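How Do You Shop for a Robot?

Imagine your class could have its own robot arm. Hooray! But before anyone clicks "buy", there is a heap of planning to do, and planning is half the fun (yes, really).

Start with the job. What do you want the arm to do? Stack blocks? Pick up a cup? Move a bit of cloth across a table? At the Prirklow science club, Gunārs Dzene asks every kid to draw the job first, like a comic strip. If you can't draw it, you're not ready to buy it!

Next, think about weight. Every arm has a limit called its payload, the heaviest thing it can lift. Say your payload is 500 grams. A wooden block that weighs 74 grams is easy peasy. But hang on, the gripper (that's the robot's hand) has weight too! If the gripper weighs 302 grams, you have to take that away from the 500 before you pick up a single thing. Grab a pencil and work out what's left. Will the block still be OK?

Now for the bit that grown-ups forget: all the other stuff. An arm needs a strong table that won't wobble. It needs power and a gripper that suits the job. And it needs cables. Oh boy, does it need cables! They have to go somewhere, so measure your table and then leave extra space beside it for plugs and boxes. 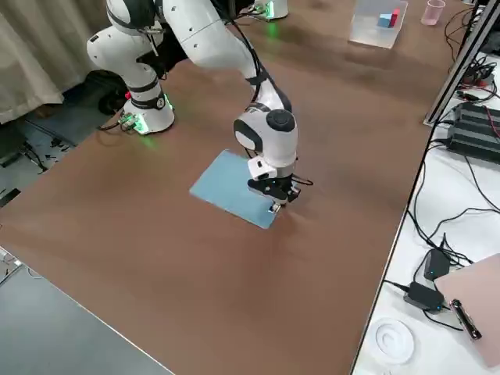
Don't spend all your money on day one, either. The Koppel library saved $100 of its robot budget for spare parts, and it was glad it did when a fingertip wore out in June. Fingertips do a lot of squeezing and pressing, so they wear down a bit like the soles of your runners.

One arm or two? Two arms can hold both ends of something, which is fantastic for folding. They also need more room, more power and more money. Lots of clubs begin with one and save up for its buddy.

Your turn! Make a shopping list for your dream robot. Write the job at the top in big letters, then add everything it would need, right down to the last cable.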